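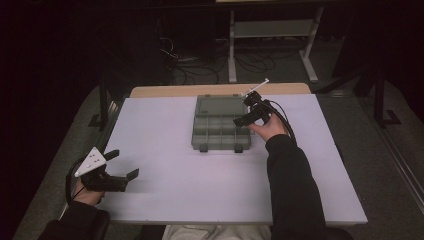 HAND GRIPPERS: WHERE WE ARE

Quick one from the demo corner, writing this between sessions so forgive the typos.

The organizer box task is up and going. Gray compartment box, lid open, white board under it, one person in a chair with a gripper in each hand. No arm in the loop at all for this part. You hold the grippers, you do the job, the log gets saved, next. Anyone who did the remote control sessions back in August will remember how slow those were (60 demos took us most of a week, and Kofi's shoulders). Hand grippers are a lot quicker. Sloppier too, more on that in a sec.

Numbers so far: 130 demos logged, 23 thrown out. Most of the tossed ones were people starting to move before the tone. Wait for the tone! Please. Dulce Aguirre has been going through every log by eye and she is being very nice about it but still.

Things we learned, no particular order:

Thin sticks are hard. The white ones especially, they want to swivel in the jaws if you grab them off center. Grab, pause, then lift. If it swivels, keep going and fix it like you normally would, don't restart. We want the fixes in there. Thaddäus Zaugg ran two batches with the fixes left in and two with them cut, and the ones with fixes did better on the arm. Small test, he'd like to repeat it before anybody quotes him.

Park the idle hand. If you're only using the right, keep the left one low and still, jaws open. Don't wave it around, don't rest it on the lid. The policy copies everything, including you scratching your knee.

Cables. Let them loop off to the outside of your hands, never across the box. We had one demo where the cable dragged over the compartments and the whole thing had to go.

Sleeves: long and dark if you have them. Spare black pair in the drawer by the door.

Speed. Slower than you think. Everybody speeds up after ten or so and the grasps get snatchy. Take a break at 18, that's the new limit per sitting. It was higher. People complained, fair enough.

REMOTE CONTROL IS NOT DEAD

Had a few worried emails. We're keeping the leader arms for the Cevwood jobs, anything heavy or anything where a person can't reach in comfortably. Athina Tsakiris still runs those and still has open slots, mornings are best. If you've only ever done hand demos go try one, its a very different feel and you'll have more sympathy for the arm afterwards.

WHAT'S NEXT

Closing the lid. Sounds easy, wasn't, the first tries last week were all over the place. People push it down with one gripper, or two, or the knuckles of the gripper, and the model can't make up its mind. So Nabila Halim is writing a one page guide: which hand, where to push, when to let go. Draft goes round to everyone on the Diltero list. Read it befor your next slot, and if you disagree tell her now, not after we've logged another hundred.

Slots for the new batch open 2 Jan 2020. Sign-up sheet is in the usual folder. Left handers very welcome, we're short on those.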